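Students put a hand-held gripper through its paces at Brangate

The robotics class at Brangate meets in a working laboratory, and its students share the floor with shelving, workstations and projects at various stages of completion. This term the senior group has been assigned Fastitz, a project in which students collect demonstrations of simple tasks using a two-finger gripper held in the hand. The instructor responsible for the class spoke with us in November, shortly before the group's second review.

"Most of them arrive wanting to write code," the instructor said. "We ask them to spend the first part of term handling objects. They learn very quickly that picking something up is a hard problem."

Each student is required to record 60 demonstrations before any programming begins. The class total stood at 1,553 when we visited, of which 337 had been set aside after checking. The instructor regards the rejected recordings as useful teaching material, and the students review them together. 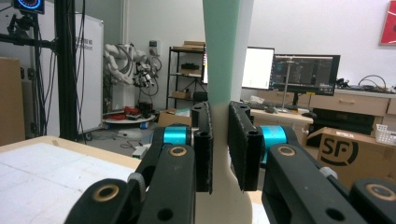
"Tall, narrow things give them the most trouble," the instructor continued. "If the pads close too high, the object tips. If one pad arrives before the other, it turns in the grip. We have them write down where they intend to take hold before they start, and then compare that with what they did. The notes count toward the final mark."

Students work in pairs, with one operating the gripper and the other keeping the log. They trade places at the halfway point of every session. According to the instructor, the log keeper often has the better understanding of why an attempt failed, and some students who were hesitant at first have become the most careful operators in the class.

The course was rewritten last year with the support of Truvton, which contributed to the cost of parts. It now ends with the Huang Challenge, an internal competition in which teams present 2 tasks of their own design to a panel of teaching staff. Marks are given for consistency and for the quality of written records — speed is not assessed.
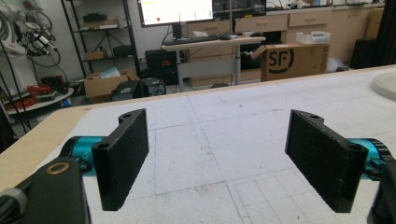 The gripper with its fingers open over the worktable.

Asked what students take from the experience, the instructor pointed to patience. "They have to do the same small thing many times and still pay attention to it. Some of them find that dull, and they tell me so. By the review, though, they are arguing over finger angles in the hallway."

Applications for next year's class will open after the Huang Challenge. No previous experience with robotics is required, although applicants are asked to submit a short statement of interest.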